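Home Programs Schedule FAQ Contact

Hosbridge Rec Basketball: Your Questions
4 min read

Do I have to be any good?
No! Plenty of our adults hadn't touched a ball since school before they signed up, and we love having them. If you can jog the length of the court and you like people, come play.

When does the season start?
The first games are in September and the season runs 11 weeks. We play at the Odoi gym, on the side with the new hoops (they're great, the rims finally have some give).

How big are the teams?
Up to 11 players each. That sounds like a lot until flu season hits, and then you'll be thankful for every one of them. Games are four quarters with a running clock.

Can I sign up with a friend?
Yes, please do! Put each other's names on the form and we'll place you together. Groups of more than four should email first so we can keep the teams even.

How do I wash my jersey?
Cold water, inside out, and no dryer. The numbers hold up really well if you hang it to dry. Wash it with other dark or red things the first couple of times, as new ones can bleed a little.

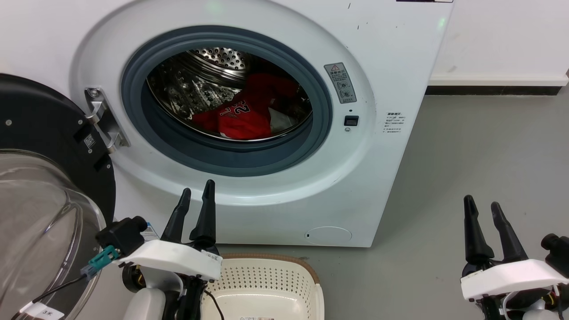 Number 23 on laundry day

Can I pick my own number?
You can ask for one, and we go in the order the forms come in. Popular numbers go fast, so send a second choice too.

What if I can't make a game?
Text your captain by noon. Subs come from the Nellier list, which is open to anyone who wants extra court time, and it's a wonderful way to meet the other teams.

Is there a playoff?
There sure is! Every team gets in, even the ones who haven't won yet. The final is followed by a potluck at Prultelier Hall, and you should come hungry.

Who do I ask about refunds?
Shivam Chaturvedi handles sign-ups and refunds. You can get your full fee back until the first game.

Updated 2/27/23

We use cookies to remember your settings. Accept Decline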